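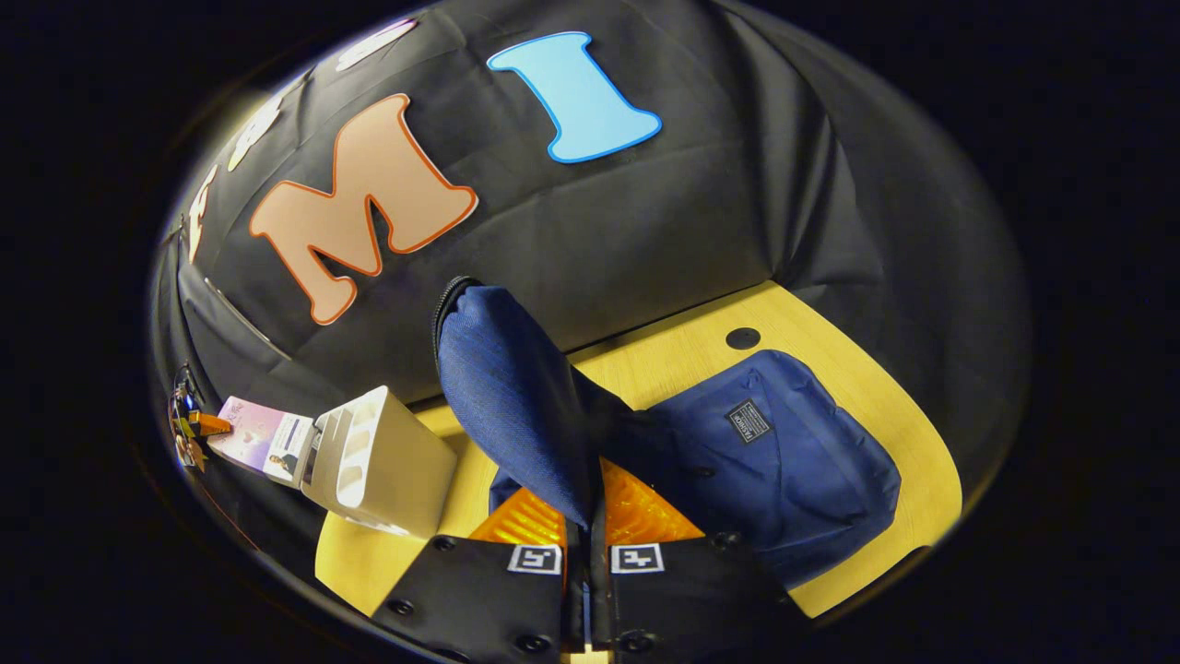
My sister reckons any zip pouch will do if you're only going to lose pens in it, and she's had the same freezer bag of biros since uni, so I knew what I was getting when I asked her about the Elura.

Reviews > Desk & Stationery > Pouches and cases

Elura zip pouch in navy

30 March 2020

I've had mine since November and it's been in use pretty much every day, mostly on the craft table at Flinbridge where we do the kids' lettering sessions. It's a navy-blue fabric pouch with a zip along the top. Not the most thrilling thing I've ever reviewed (I did 14 glue sticks once, so perhaps I'm wrong there) but I get asked about it a lot!

The fabric first. It's a woven cloth with a fine diagonal texture, a bit like a good pair of work trousers, and the colour is a proper dark navy. I've got felt-tip on it, chalk on it and a fair bit of PVA, and most of that came off with a damp cloth. The PVA I had to pick at.

The zip is where I changed my mind. For the first couple of weeks it caught at one end every single time and I was ready to send it back – then I rubbed a candle stub along the teeth and it's been lovely ever since. It runs right over the curve at the top, so you can get your whole hand in and fish out the good scissors.

I crammed it with 84 coloured pencils to see what would happen. They went in, the zip closed, and I wouldn't do it again. Half that is plenty, plus a sharpener and a rubber. I also use it for the little bits that go missing when we put up foam letters, like the sticky dots and spare hooks, and it's terrific for that.

Things I don't like: there's no pocket inside, so anything tiny goes straight to the bottom. There's no loop to hang it by either. And the lining on mine came loose at one corner, which took me two minutes with a needle, but still.

I also tried the Zoltar one, which is stiffer and stands up by itself on a desk. If yours is never going to leave the desk I'd probably get that. Mine gets chucked in a bag with my lunch, so soft suits me better, and the Elura squashes down to nearly nothing when it's empty.

I've since bought 2 more, one for chargers and one for the car. The chargers one has the sticky zip as well, so have your candle ready.

Contact us | Copyright 2020 Ong Reviews | Back to top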